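Rice storage thread, part 2. Part 1 covered bag to bin. Today: bin to bowl, and which dry measure to keep.

1/ Setup. White table, plain cloth behind it so stray grains are easy to find afterward. Rice is the Dekamora long grain, 2000 g, bought in August. One bowl for the small portion, one wide dish for the bulk.
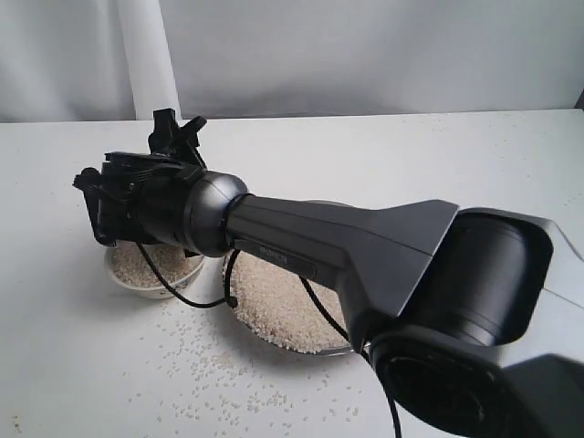 2/ Why a wide dish. A shallow layer lets you spot chaff and broken grains. In a deep bin they sink and you meet them at dinner. Sort first, measure second.

3/ The measure. I tested a Vavside plastic scoop and a turned wooden cup from Ulness. The scoop holds static and grains cling to it.

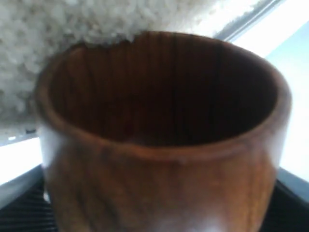 Wood doesn't have that problem, but it needs care. No soaking, no dishwasher. Wipe, air dry upside down, oil twice a year. Rice is dry, so a wipe is usually enough.

4/ Check the inside before each use. Dark wood hides leftover grains at the bottom. Tilt it toward a light, then tap it out over the sink.

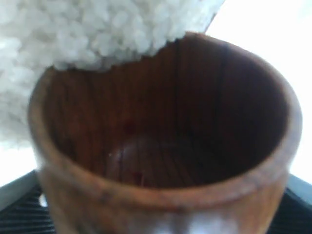 Wooden cup, grain visible down the inner wall.

5/ Repeatability. I leveled the wooden cup 11 times with the back of a knife and weighed each fill on a Tierney scale. Largest spread between fills was under two grams. Good enough for a rice cooker. 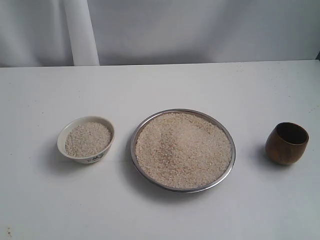

Leveling matters more than the cup. A heaped fill varied a lot more in the same test. I keep the order fixed: bowl on the left, steel tray in the middle, wooden cup on the right. Spills then land near the tray and go back in it.

6/ Part 3 will be jars and lids. I have 60 old lids to match first.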